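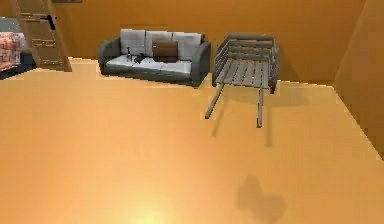 Simulated room with sofa, cart and brown pillow, low-resolution output, ticket 703

Ticket 703
Product: Kinetti Room Simulator (trial license)
Submitted by: Adia integration desk
Opened: 1 August 2023
Priority: Normal
Status: Closed, workaround accepted

Problem as reported

We are reviewing Kinetti as a simulator for training a household pick-up routine before we commit to a full license. The task is simple. The robot is told to find a named small item on the sofa and plan a path to it. In our Allholm test room the planner works, but the item classifier does not. The brown pillow comes back correctly every time. The two small dark items to the left of it come back as "unknown" or swap labels with each other between runs.

The attached render is what the classifier gets. Our own staff could not say what the two items were from the picture either. One is slim and upright, the other is low and black with pointed parts. Outlines are stair-stepped all over the room and the slats of the cart bed run into blocky patches.

We ran 500 episodes overnight with the same layout. The item task failed in 70 of them. The pillow task did not fail.

What we tried before opening this ticket
- Restarted the render service. No change.
- Cleared the asset cache and loaded the room again. No change.
- Swapped the classifier weights for the older set from July. Worse.
- Moved the start pose closer to the sofa. Better, but the review requires a start from across the room.

Reply 1, Kinetti support

Thank you for the render and the logs. Please send the room config and the output of the diagnostics command, run with the trial license active. Please also confirm which quality preset is selected. The preset in the viewer window is separate from the one used for episode output, and changing the first does not change the second.

Also, the door at the upper left is standing at a noticeable tilt. Is that intended? If not, we would like to look at the room import as well.

Reply 2, Adia

Config and diagnostics attached. Viewer preset is High. Episode preset was never set by us, so it is whatever the trial ships with.

We had put the door down to the camera angle. We have not touched the room import. It is the stock Allholm room plus the cart, which we added from the asset library as an obstacle. The long shafts are useful to us for checking clearance. The planner has kept clear of them in all runs so far.

Reply 3, Kinetti support

Findings from your files:

1. The episode preset is at level 2, the trial default. At that level the output is rendered small and then scaled up. Large objects survive this and small objects on the sofa do not.

2. The camera in your config has a roll value that is not zero. The door is upright in the room file. No import fault found.

3. The bright jagged line where the floor meets the wall is a known issue at low presets. It is a display matter and has no effect on collision geometry. It is logged for a later release.

Please set the episode preset in the config file itself, set camera roll to zero, and restart the service. Expect longer render times.

Reply 4, Adia

Both changes made. Same layout, same start pose, another 500 episodes. The item task failed in 2. Labels no longer swap. The run did not finish overnight this time and went on into the next morning, so we will need to plan for that on our hardware.

Two requests for the product team. Please print the episode preset in the run log header. Please also mention in the trial guide that the viewer preset is separate. We lost most of a week to this.

We are comparing Kinetti with Yuen for the same job and these points will go in the review notes, along with the fact that support found the cause from the first set of files.

Reply 5, Kinetti support

Both requests have been passed on. The log header change is accepted. The guide text is with the documentation group and has no date yet.

For render time, you can keep the low preset for path planning runs and use the higher one only where the classifier is being scored. The preset can be set per task in the config file. A sample config is attached.

Closing this ticket. Reply to it within the trial period to reopen.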